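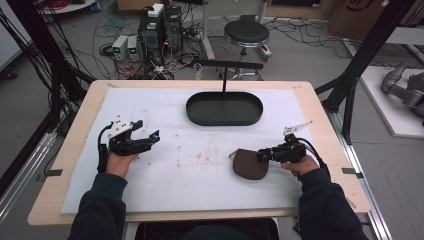
So I've started mending things. Properly, I mean, with a darning needle and a bit of patience, where for years my method was to shove the holey jumper to the back of the wardrobe and buy another one.

It was the green cardigan that did it. I bought it in Dendamholm the winter I lived there, from a shop that smelled like wet sheep, and I have worn it to death. Both elbows went within a month of each other this autumn. I took it to the alterations place near the station and they quoted me more than I paid for it, so I went home in a huff, made a cuppa and watched three videos about Swiss darning at double speed. (Don't do that. Watch them at normal speed. I spent an evening doing it backwards.)

If you've never darned anything, the basic version is weaving. You run a heap of parallel threads across the hole, starting well out into the good fabric, then turn ninety degrees and go over and under, over and under, until you've made a little patch of cloth where there wasn't any. My first one looked like a scab. My second looked like a smaller scab! By the fourth sock I had something I could walk on without feeling it, and I was so pleased with myself that I wore odd socks to work just so the good one got an outing.

Elbows are harder than heels, I reckon, mostly because the fabric around the hole has gone thin as well and there's nothing much to anchor to. On the cardigan I gave up on darning and went for patches. I cut them from an old wool skirt, blanket stitched all the way round, and it took me two nights of telly. The left one sits a smidge lower than the right. I noticed once I'd finished, obviously, and I'm not unpicking it.

Gear-wise you need next to nothing. I did splash out on a darning mushroom from Kazmi, which is the haberdashery that used to be a bank, and I love it more than is reasonable. Before that I used a lemon, and then a light bulb, and the lemon was better. The needles came in a packet from the supermarket. For thread I've been using the Nikano mending wool that comes on little cards, and it's lovely stuff, though the colour range is odd - four sorts of mustard and no proper navy. If anyone knows where to get a decent dark navy in a fine weight please tell me, because half my wardrobe is that colour and it's the half that's falling apart.

I've also been keeping a list on the fridge, which my household finds very funny. So far:

Eleven socks (yes, an odd number, one is missing in action)
The green cardigan
A pair of jeans, inner thigh, third time lucky
Two tea towels that didn't deserve it
A pillowcase

The jeans deserve a post of their own. Hand sewing denim is miserable and I stabbed myself under the thumbnail, so for the second go I dragged out Mum's old Climano sewing machine, which weighs as much as a small calf and hadn't been turned on since I made curtains for the last flat. It went first time. I put a patch behind the hole and just zigzagged back and forth over the top like I was mowing a lawn, and it looks a bit mad but it's held through a whole summer of bike riding. The first two repairs lasted a fortnight each, so I'm calling that progress.

I did do the sums one Saturday when I should have been cleaning the bathroom. I went back through my bank statements and in the year before I started this I spent $672 on clothes, and a good chunk of that was replacing things with small holes in them. Since then it's been $198, and that includes the mushroom, the wool and a pair of runners I couldn't avoid. I haven't saved the difference, mind you. I spent it on cheese.

Next up is my dad's old dressing gown, which has a tear down one side seam and a pocket hanging on by a thread. Seams are easy. The pocket worries me, as the fabric behind it has come away too, and it's that fluffy towelling that sheds all over the place as soon as you go near it with scissors. I'm thinking iron-on backing first and then stitch over it, but I've never used iron-on anything without gluing it to the ironing board cover, so if you've got a trick for towelling, pop it in the comments. I'm starting on it once I've found the good scissors.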